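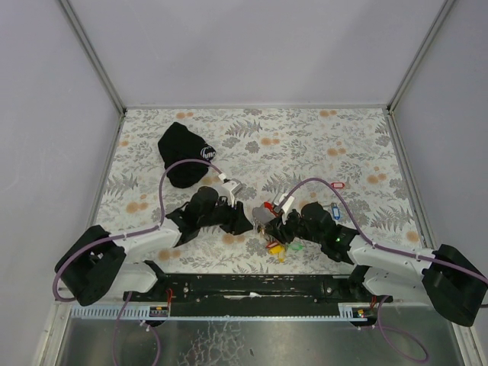 Grestden started taking orders this week for its two-arm tabletop kit, the Omolico, and I've had one running in my back office long enough to tell you what I think so far. The short version is that I like it a lot (more than I expected to, given how grumpy I was about the last one I tried). You get both arms already bolted to one long black rail, so there's no fussing over how far apart they should sit, and the two grippers reach in and meet over the middle of the mat. I've been giving mine a ring of keys and a bunch of colored plastic tags, red, yellow, green, blue, and a pink-and-white one, and having it work on key sorting, which is the sample job I was most curious about. Keys are mean little things! They slide, they overlap, and a tag lying flat on a mat doesn't give a gripper much to grab.

3 min read

Home News Reviews Kits Shop Talk Contact

The kit comes out of Grestden's shop in Grevbridge, and the first batch is 200 units. Anybody who put down a deposit in December gets theirs first. After that it's open ordering, with a limit of 2 kits per customer until the second batch is built. I asked when that would be and got a cheerful "summer, we hope," so take that however you like.

Now, the software. It ships with 102 practice tasks, and you can write your own or teach one by moving the arms through it by hand. I went for the hand method right away and had a task saved before my coffee was gone. Playback was smooth on the slow setting. On the fast setting I got some wobble at the end of the reach, and I ended up leaving it on slow for anything small. The manual could use another pass, too. The page on setting the grip strength sends you to a menu that has a different name on my screen, and I spent a good part of an evening hunting for it.

My other gripe is the cables. Those purple ones run up over the arms with a good bit of slack, and I keep an eye on them whenever I've got something soft on the mat. I'd love a couple of extra clips in the box.

If you own the older Brannigan kit, your saved tasks will load on the Omolico, but you'll need to redo the starting positions. Mine took one afternoon. Grestden says the arms are tested for 1000 hours before the first service check, and I'm nowhere near that yet, so I'll write again when I've put some real time on them. Next up for me is zippers, and I'm a little scared of zippers.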